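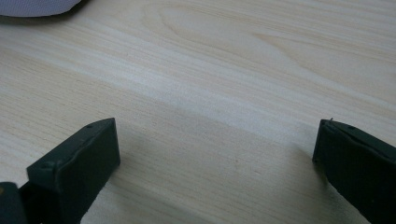
Fig. 1. Fingers open over the tabletop, nothing in the gap.

Clindwood Shared Workshop
Build a Hand-Held Gripper — Session 4 notes: fingers, alignment and first grabs

By now you should have a handle, a trigger that moves freely, the carriage and rails from Session 3, and a pair of fingers off the printer. Tonight they all come together, and I love this session! The thing goes from a box of bits to a tool you can pick up a teaspoon with.

If your fingers aren't printed yet, don't panic. There's a spare set in the Turkedlow tub on the second shelf, and you can swap your own in at home. The tub is number 3417, in case somebody has moved it again.

What you need at your place

Your carriage assembly, two fingers, the bag of screws from Nguyen Fasteners, a small hex driver, a steel ruler, a flat file, a scrap of 2000 grit wet-and-dry paper, and a few things to grab. Bring odd shapes from home. Last term's favourites were a mandarin, a bulldog clip and a rolled-up sock (the sock is harder than it sounds).

1. Cleaning up the prints

Look along each finger from the tip before you do anything else. Prints very often come off with a little nub or whisker at a corner, usually where the nozzle finished a layer and moved on. On the outside of a finger it does no harm at all. On the gripping face, or on the edge of it, it will hold the two faces apart and you'll spend half an hour blaming your rails.

Take it off with the file, lightly, one direction only. Then a few passes with the paper. Please don't sand the whole gripping face until it shines! A matte face grips better, and once you've polished it there's no way back except another print.

Check the screw holes while you're there. They should be round and clear all the way through. If one has closed up, twist a drill bit through it by hand. A power drill will grab and split the layers, and I have a small graveyard of fingers to prove it.

2. Fitting the fingers

The fingers are a left and a right. They look the same until you bolt them on backwards, so lay them on the bench with the flat faces toward each other and mark the bases L and R with a paint pen. Pencil disappears on dark plastic.

Start every screw before you tighten any of them. Two turns each, then go around again. The threads go straight into plastic, so stop when the head sits down flush and you feel it firm up. If it suddenly gets easy you've stripped it. That's fixable: pull the screw out, put in a heat-set insert from the Zilar box, and let it cool completely before you try again.

Leave the inner pair slightly loose for now. You'll want that bit of movement in the next part.

3. Getting them level and square

Open the gripper all the way and hold it over the table with the fingers pointing away from you, low down, a thumb's width off the surface. Now look at three things in this order.

Tips. Do they reach the same distance? Rest the ruler across both and look for daylight.

Height. Lower the gripper slowly. Both fingers should touch the table together. If one lands first, see whether you're tilting your wrist before you start loosening things. Nearly everyone tilts their wrist.

Faces. Close the trigger until the gap is a sheet of paper wide, then look straight down. The gap should be even from tip to base. A gap that's wider at the tip means the carriage is racking on its rails, and you need to go back to the Session 3 sheet, part 2.
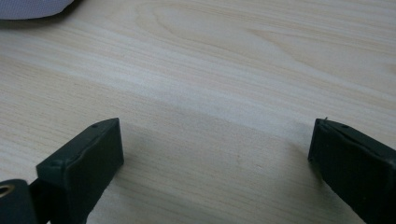 A pale tabletop is a real help for this, by the way. The dark fingers stand out and you can read the soft shadow under each one. Watch the two shadows as you come down: if they close up at different rates, you have a height problem. I stumbled on that trick at my kitchen table and I've used it ever since — it's faster than the ruler once you have your eye in. Patterned benches are hopeless for it.

When all three look right, nip up the inner screws and check again. They will have shifted. They always shift a bit. Go around once more and then leave it alone.

4. Setting the closed position

Squeeze the trigger fully. The faces should meet with the trigger just short of its stop, so there's a little squeeze left over to hold something with. If the trigger bottoms out first, move the link one hole toward the pivot. If the faces meet when you've barely started squeezing, move it one hole the other way.

The link pin is 19 mm long. The longer one in the same bag is for the handle, and it will foul the carriage if you use it by mistake.

5. First grabs

Start with something square and light, like an eraser or a matchbox. Approach with the gripper fully open and get the object in the middle of the gap before you squeeze. Lift, count to five, put it down gently. Then do it again with your other hand!

Work up from there to round things, then soft things, then thin things lying flat. A coin on a smooth table is the hardest grab I know and I'd be thrilled to see somebody manage it tonight. Don't go over 500 g with these fingers. The plastic will take it for a while and then the layers let go at the base.

Write down what slips and how. Slid out the front, rolled over, dropped straight down? We'll use those notes in Session 5 when we try out different pads, and a good messy list is worth far more than a tidy short one.

If it still won't behave

Fingers close unevenly: one rail is dry. A tiny drop of silicone oil, and wipe off the rest.

Trigger sticks halfway: look for a strand of print on the link slot.

Clicking when it opens: the spring is riding over the screw head. Turn the spring end for end.

Everything wobbles: you missed the screws in part 2. It happens, and it has happened to me in front of a full class.

For next time

Bring rubber, cork, an old bike tube, foam, bandage tape, whatever you have that might make a good pad. Cut pieces a little larger than the finger face and we'll trim them on the bench. Leave the glue at home, as there's plenty in the cupboard.

Clindwood Shared Workshop | Course handouts | Contact the workshop desk | © Clindwood Shared Workshop | Back to top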